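Ticket 364: Right arm idle during open day cushion demo
Site: Istmont showroom
Opened: 1/4/20
Opened by: Mark Anthony Magbanua
Priority: Medium (raised from Low by the sales desk, who were embarrassed) 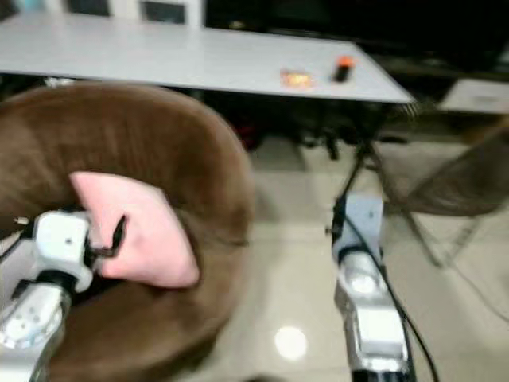

Left gripper on the cushion, right gripper empty.

Symptom
The cushion routine is meant to use both arms. Left pinches the near edge, right comes in for the opposite side, both lift, and the guests say "ooh." At the open day the left arm did its part and the right arm stayed where it was, like a brother-in-law on moving day. No fault code on the console. Status for both arms was green the whole time. I have stopped finding green reassuring.

Happened on 6 runs out of the morning's set. The other runs were fine, naturally including every one we did before the doors opened.

Log

Entry 1. Restarted the routine from the console. Right arm homed correctly, then ignored its cue again. A gentleman from Cloutier asked if this was the "energy saving mode." Told him I would look into it.

Entry 2. Swapped the demo order so the Fisside guests saw the bottle pick first. That one only needs one arm. It went well and got applause, some of it mine.

Entry 3. Checked cable seating on the right arm at both ends. Connectors tight. Open and close from the manual screen works, full travel, no odd noise. So the arm can do it. It just isn't being asked, or isn't listening.

Entry 4. Pulled the event log. The left gripper reports "contact" and the right arm waits for that message before it moves. On the bad runs the message never shows up. The cushion is soft and the chair under it is softer, and I suspect the fingers are closing on so little that the force reading stays under the threshold.

Entry 5. Threshold was set to 53 in the config. It was tuned back in March on the firm gray cushion, which now lives in the Grurberg office under somebody. Dropped the value in small steps and tried again with the pink one. Right arm moved on cue. Ran it 2 more times, same result.

Entry 6. Ran the full routine for the late afternoon group. Both arms lifted. A child asked whether it could do a couch. Logged as a feature request, separate ticket.

Workaround
If the right arm sits still after the pinch, hit Pause, nudge the left gripper down a little from the manual screen, then Resume. Do not push the cushion up into the fingers by hand. You know who you are.

Still open
- New threshold is saved on the Istmont console only. The Fisside unit still has the old one.
- Console should show something other than green when an arm has been waiting that long. Sent to software.
- Would like the gray cushion back for comparison. Have emailed Grurberg, no reply yet.

Status: Workaround in place, leaving open until Fisside is updated.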